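Search jobs and studies
Enter keyword

Paid participants wanted: gripper comparison, Kellport

Disex is looking for people to take part in a comparison of grippers for two-armed household robots. Sessions run through May at our Kellport workshop. No experience with robots is needed, and you do not have to be good with computers.

You will steer the robot through short cleaning and tidying jobs using a pair of hand controllers. Each job is done once with plain fingers and once with fabric-covered ones. One of them is sweeping up a bit of debris with a dustpan and brush on a mattress, with one arm to each tool.
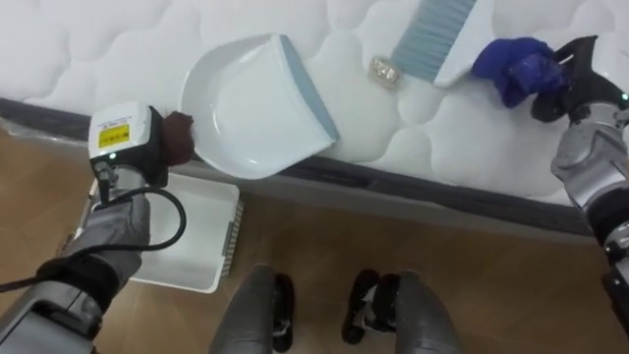 After each job you fill in a short form about how easy it was to hold things and how tired your hands are. A session lasts 2 hours with a break halfway. We ask everyone to come to six sessions, and we have places for 40 people.

You must be 18 or over and able to stand for 20 minutes at a time. Glasses are fine. Left-handed people are especially welcome, as we had too few in the Prastum trial.

Travel within Kellport is paid back on the day. Payment for your time is made after the last session.

To apply, write to Branwen Wogan at the workshop with your name and the times of day that suit you. Questions about the equipment go to Decha Wongsuwan.

Contact | Disex, Unit 968, Kellport | Back to top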